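Last updated: Sun 23 November

3.2 Counter layout and breakfast items

Breakfast counters in the Ukex study were used for more than one job at a time. Appliances usually stayed at one side, and the free surface beside them was where plates and cups were set out. Figure 2 gives two views of one such counter, with a toaster oven, a two-slot toaster and a cutting board. In view (a) a yellow plate is on the left part of the board, and a mug, a pan and two jars are kept toward the back under the tile.

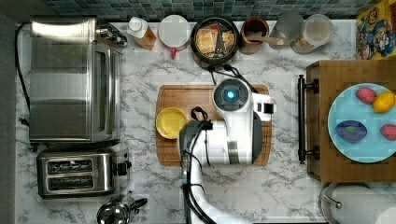 One respondent, Torvik, wrote that the toaster should never have to be moved to make room for a plate. Similar remarks came up in 7 of the 20 written replies. We coded them as "fixed appliance" and kept them apart from remarks about storage.

Dry food in jars was treated as part of the counter and was left out of the clearing task in July. Cups were included wherever they stood. In view (b) a yellow mug is on the board, while an orange cup and a pink mug lie together in a metal tray.
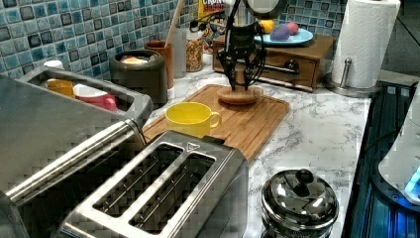
Figure 2. Breakfast counter, views (a) and (b).

3.3 Placement categories

Each item was given one of three labels: on the board, in a container, or on bare counter. A mug in a tray counts as in a container.

Comments (2)

Trekside: Does a pan count as a container if there is toast in it?

Grurik: I would like to see the same table for dinner.

Related items
Shared shelves in small kitchens
Where cups are left after breakfast
Labels for open and closed storage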